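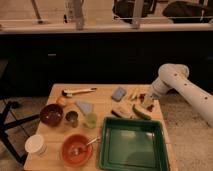 Ticket 600: Held-out score looks too good on the cluttered table

Opened by: Natalie Garside
Assigned to: Keegan Simard
Status: reopened
Date: 16/02/2022

Natalie: The Kuner write-up says the policy generalizes to "unseen clutter". I don't buy it yet. The layout is the usual one, with the green tray at the front and the sponge and wrench along the back. If the tray never moves, the policy can learn where the tray is and skip the language input. Please rerun with the tray on the left before the number goes in the paper.

Keegan: Training set is 3,000 demos and the tray position was randomized. Closing.

Natalie: Reopening. Randomized by how much? I pulled the config and the offset is 2 cm. That is noise.

Keegan: OK, the config was in the wrong units. Reran with the tray swapped with the orange bowl. Success on "put the cucumber in the tray" dropped a lot. Success on "pick up the sponge" did not change.

Gareth Blackburn: Could be the camera. The arm covers part of the table when it comes in from the right.

Natalie: Could be — but then sponge picks should suffer too, and they didn't. I'd also like a run with the instruction left blank. If the blank run scores the same on the old layout, the language claim is gone.

Keegan: Blank run queued behind Brenda's job. Two seeds only, no room for more until she's done.

Natalie: Two is thin. Leave this open and take "unseen" out of the abstract for now.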